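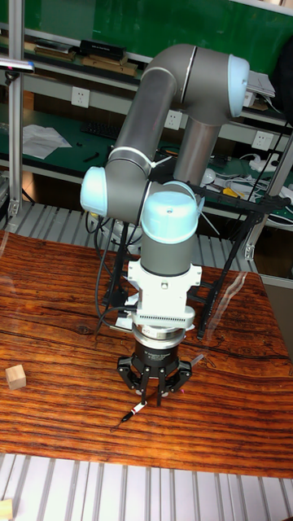

The table, the marker and the first of the little blocks.

So I've gone and fallen for a tabletop. I know, I know - I said in March that I was finished with wood for a while, after the business with the bathroom shelf, and I meant it when I said it. But then I saw that grain, all reddish-brown and stripy, and I've thought about very little else since. If you've been reading here for any length of time you'll know how this goes. First I admire something, then I measure the wall in the spare room, then there's sawdust in the butter.

The plan is a craft bench. I want one proper surface where I can wrap things, label things, cut paper and leave a job half done overnight without having to clear it away for tea. At the moment I do all of that on the end of the kitchen counter, between the toaster and the fruit bowl, and I'm forever finding bits of ribbon in the bananas.

I talked it over with Baoshan Fu, who has built more benches than I've had hot dinners, and he asked me what colour the room was. Grey, I told him. A sort of wet-footpath grey that I chose myself and have regretted ever since. He said then for goodness' sake get something with a bit of red in it, and that was that settled.

My measurements, for anyone who cares: the wall is 229 cm from the window to the door frame, and I want to leave myself enough room to get the vacuum in beside it. I'd like the top to be 100 cm off the floor so I can stand at it. My back has opinions about sitting these days. Baoshan reckons that's too high for wrapping and I reckon he isn't the one doing the wrapping, so we've left it there for now.

Anyway, the blocks! I've got a real soft spot for a plain little wooden cube. No paint, no varnish, just pale wood with the end grain showing. I've wanted to make a set for my sister's youngest for ages, with a letter on each face in black marker, and a few spare ones for me to use as paperweights (nobody needs to know how many spare ones). They look so good against a dark top, too. That pale beige on the red is exactly what I'm after for the whole room, if I can ever get the rest of it to behave.

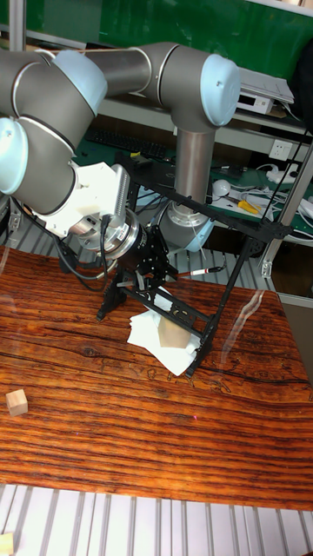

Tissue partly round the cube. Corners everywhere, as usual.

Now, wrapping a cube in tissue. You'd think a cube would be the easiest thing in the world to wrap, having such nice flat sides, and with stiff paper it is. With tissue it's a different story. I've tried it folded like a proper parcel and I've tried it bunched up at the top like a pudding, and I'm a buncher, I've decided. Parcel folds look lovely for as long as you're holding them. The minute you let go, up come the corners.

What I've settled on is this. Scrunch the sheet up in your hands first, quite firmly, then open it out again and lay it down. It loses that slippery newness and goes soft, and it'll sit against the wood a lot better. Put the cube in the middle, bring the sides up and give it a gentle pinch. No tape! Tape on tissue is a tragedy, it takes half the sheet with it when you peel it back.

I bought a pack of white tissue from Livlow and I've got 19 sheets left, which sounds like plenty until you've seen me on a bad night. White is the one to get, I think. I had a go with a dark green last year and the colour came off on my fingers and then on the cushion covers, and I'm still a bit cross about it.

The other thing I'd say about a glossy top is that it shows up every scrap of light. I love the shine, I do, but I do most of my fiddly jobs in the afternoon when the sun comes in low, and I've started to wonder whether I'd be squinting the whole time. Baoshan says a satin finish and be done with it. I'm getting a sample pot of each and I'll do a stripe of both on an offcut, then leave it on the windowsill for 7 days and see which one annoys me less.

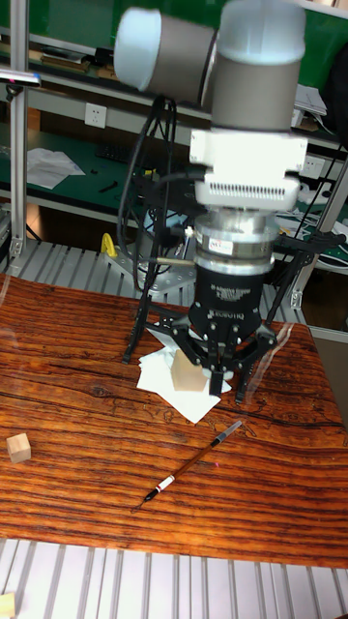
One cube on the paper, one waiting over on the left, and the pen I now want.

Can we talk about that pen for a moment? A long brown barrel with a wood-grain look, and then that bit of red and white down near the tip. I'm a sucker for stationery at the best of times and a pen that matches the table is just unfair. I'd lose it in a second, mind you. I'd put it down on that grain and spend the rest of the day patting my pockets.

I'm keen on the underneath as well. Aluminium rails for the frame, with the wood sitting on top - I'd been picturing chunky timber legs all this time, and now I'm having second thoughts. Metal would be easier to get square, and I could bolt a shelf on underneath later for the paper rolls. Baoshan has gone quiet on the subject, so I suspect he'd already bought the timber.

I'll put up the finish stripes once they're dry. If anyone has stood at a bench that height and lived to tell the tale, leave me a comment, and please tell me how tall you are.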